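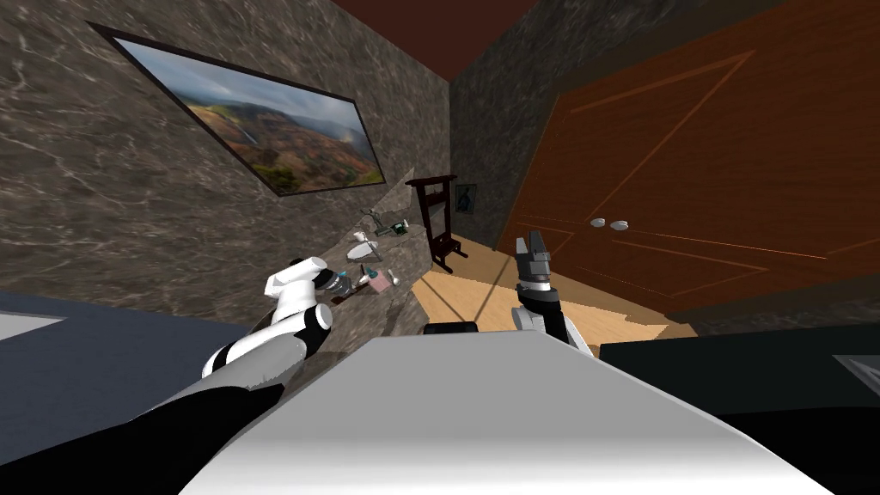

A marble countertop and a wooden floor.

Howard Hulme doesn't buy the pitch for Skostov, the sleep tea that costs $19 a box. "I drank it all August," he says. "I slept the same."

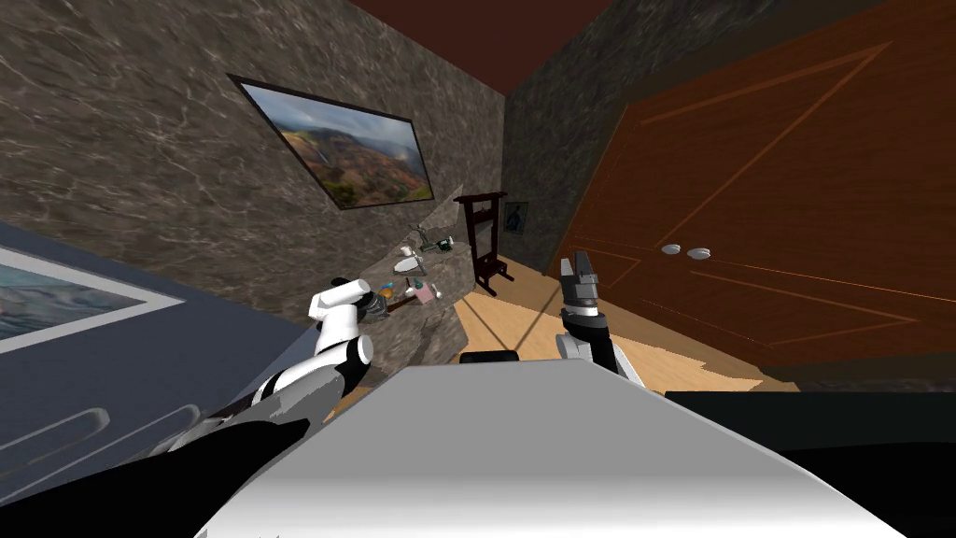

Vanity counter, with the door and walls behind.

The company points to a survey of 200 customers. Hulme, a retired pharmacist, wants to know who picked them. "People who reorder tea like the tea - what does that prove?"

I ask whether it does any harm.
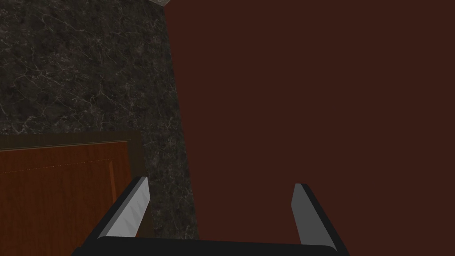
"To your wallet, sure." He still has half a box and offers me a cup. I say no.

Related
Do Tarstead pillows work?
Fanni Csonka on naps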